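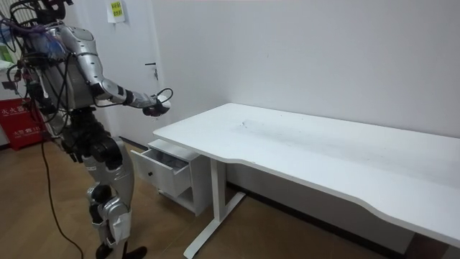 Das Amt für Gebäudewirtschaft Kernasside informiert in diesem Thread über die neue Richtlinie zur Kabelführung an Arbeitsplätzen. Sie gilt ab Dezember in sämtlichen Dienstgebäuden und betrifft 1024 Büroplätze. Lose Leitungen, wie die schwarzen Kabel links neben dem weißen Schreibtisch, sind künftig zu bündeln und zu befestigen. (1/8)

Geregelt werden Strom-, Daten- und Telefonleitungen zwischen Wandanschluss und Arbeitsplatz. Fest verlegte Installationen in Wänden und Böden bleiben unberührt. Für Serverräume gilt weiterhin die gesonderte Dienstanweisung. (2/8)

Verkehrswege sind von Leitungen freizuhalten. Ist eine Querung unvermeidbar, wird eine Bodenbrücke eingesetzt. Klebeband ist als dauerhafte Lösung nicht zulässig. (3/8)

Mehrfachsteckdosen dürfen nicht hintereinander geschaltet werden. Sie werden unter der Tischplatte montiert. Bei höhenverstellbaren Tischen ist die Leitungslänge auf die oberste Position auszulegen; eine Kabelkette stellt die Gebäudewirtschaft auf Anforderung bereit. (4/8)

Den Anfang macht das Verwaltungsgebäude Jabłońska mit 213 Arbeitsplätzen. Die Montage übernimmt die Firma Nandero. Die Teams arbeiten werktags ab 16 Uhr, damit der Publikumsverkehr nicht beeinträchtigt wird. Am Montag bleibt das Bürgerbüro im Erdgeschoss von den Arbeiten ausgenommen. (5/8)

Die Beschäftigten werden gebeten, persönliche Gegenstände vor dem Montagetermin von den Tischen zu entfernen und private Verlängerungsleitungen mitzunehmen. Geräte ohne gültige Prüfplakette werden nicht wieder angeschlossen. Die Nachprüfung ist über das Portal Plamum zu beantragen. (6/8)

Rückfrage aus dem Personalrat: Gilt die Richtlinie auch für mobile Arbeit? Nein. Für häusliche Arbeitsplätze besteht lediglich eine Empfehlung. Das Merkblatt dazu umfasst fünf Seiten und liegt im Intranet unter »Arbeitsschutz«. (7/8)

Ansprechpartner für alle Standorte ist Tuncay Işık, Sachgebiet Arbeitsplatzausstattung. Terminwünsche der Abteilungen werden gesammelt über die jeweilige Geschäftsstelle entgegengenommen. (8/8)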